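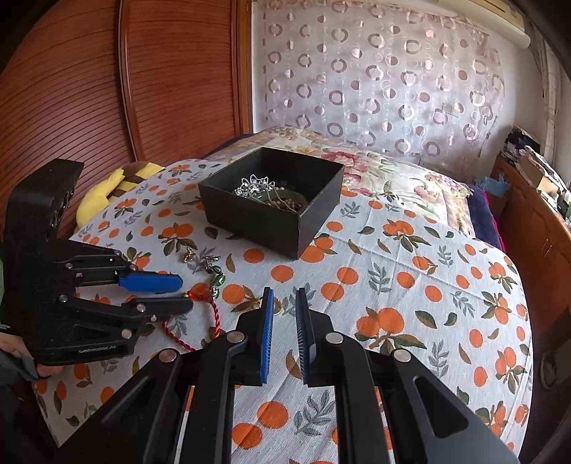 Search this forum Advanced search

Jewellery sorting set – keep or cull the tangles?

gmatar
Thu 13 February. We have 1,431 episodes of two-handed jewellery pickup for the Endar policy, all with hand-held grippers. Nearly 50 start with pieces knotted together. I'm inclined to drop those before training. Objections?

branero_dev
Yes. A policy that has only seen separated pieces will close on the first thing it detects and drag the rest along. Keep them, tag them.

kelpline
Disagree. Cord and chain are different problems from rigid charms. Mixed into one task label they blur the grasp height. Split the set in 2 and train separately.

gmatar
Bead strands are my borderline case.
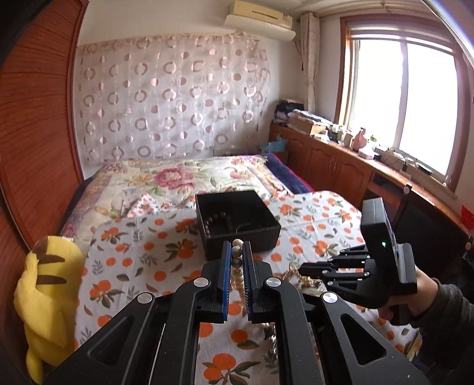 Strand held between the pads, open box just beyond the fingertips.

branero_dev
That's a clean grasp. The heap on the right is what I'd want more of, with the second gripper coming in.

kelpline
Fine, but the patterned sheet worries me. Orange fruit print next to orange beads is asking for false targets.

gmatar
The print stays – plain backgrounds gave us nothing transferable in November. I'll tag tangles and strands separately and post the split tonight.

– Ghada Matar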